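Larncombe bench, March, 14:20

Teleop demos for the desk-tidy task. Rui on the leader arms, me logging. Table set with bottle, bowl, pen holder, bin, ruler and pen. 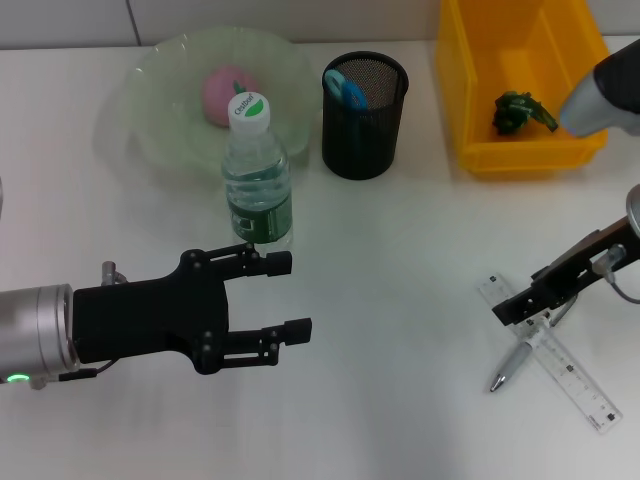

Target for this task is 2,000 demos and we stood at 1,602 before lunch. Rui wants shorter pauses before each grasp. Kam-wah disagrees and would keep them in.

Points to sort:

1. Clear ruler is hard to make out on the wrist view where the pen crosses it. Try a lower exposure.
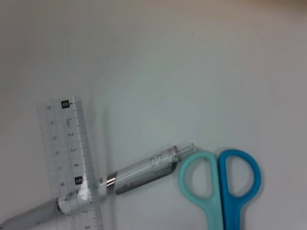

2. Left leader trigger sticks near closed. Ask Huet for a spare.

3. Check the cable at the gripper fitting every 20 demos.
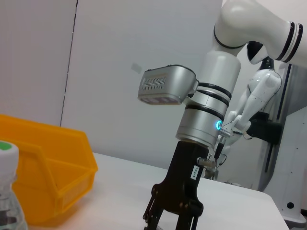 Still open

Mireille to review the 77 flagged demos. Replay test after that.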